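The Lantern Oil Problem, and Other Notes from Pleltwood

2026-01-17

I promised Nobuhle I would write this up properly instead of explaining it in bits every time somebody new joins our little group, so put the kettle on, because I do tend to go on a bit.

For anyone who has wandered in from elsewhere, Pleltwood is a slow sort of fantasy game where you mostly walk about, carry things and sell them to people who are rude to you. I started it in November, thinking I would give it a weekend, and I now have 167 hours on the clock and a mule called Brabec. He is the best thing in it by a long way. He has his own stamina bar and a very sad face when it runs down.

Anyway -- lantern oil. You need it for the second half of the Varach quest, the one where the ferryman wants his signal lamps lit again, and the game tells you next to nothing about where to get it. The chandler in the harbour sells it for 655 coppers a flask, which made me laugh out loud the first time I saw it, as I had 4 coppers and a cheese. Please don't save up for it! You can press your own from marsh nuts, and it comes out as exactly the same item, same icon and everything.

Marsh nuts grow along the old causeway, on the side away from the windmill. Go in the early morning (game morning, I mean, though I have been known to do both at once) while the fog is still down. The bushes look like every other bush until you are nearly standing in them, and then you get the little rustle. Fill one sack and leave it at that. A full sack is heavy, and if you load a second one on the mule he won't cross the plank bridge, and then you have the long way round by the quarry with wolves in it. I did that twice before I understood what he was trying to tell me.

Take the nuts to the press behind the abandoned inn. You'll want a clean flask, and by clean I mean one that has never held anything, as a rinsed milk flask gives you cloudy oil and the ferryman sends you packing. Bořivoj Krajčí, who plays with us most evenings and has finished the thing more times than he likes to admit, swears that cloudy oil can be traded to the goat woman for a bell. I have tried this and she only ever tells me about her knees. Perhaps I need to be better friends with her.

Once you have 2 flasks of the good stuff, you're ready for the lamps. Light the far one first and work your way back to the jetty. The other order does work, but you end up on the wrong bank in the dark with an empty lantern, feeling silly. There's a lovely bit of music when the last one catches, by the way, so do stand still for a minute and let it play.

I should say that I play sitting on the floor, leaning against the sofa, and my mother has always said it will ruin my back. She used to say the same when I was curled up over Snake on her old Nokia, and I will admit that I stood up rather slowly after the quarry incident.
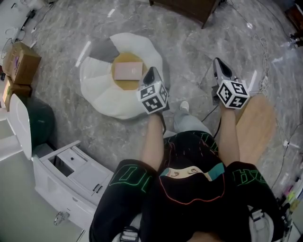
What I'm doing next

Nobuhle Pillay (she of the enormous turnip farm) wants us all to try the winter pass together, so that's the plan once everybody has boots. I have boots. Brabec has no boots, and I've spent far too long this week asking every blacksmith on the map whether mule boots exist. One of them said "perhaps in spring", and I can't tell if that's a clue or just something he says.

If you know, please leave me a comment. I'd also be very glad to hear from anyone who has had the bell off the goat woman, and what on earth you said to her.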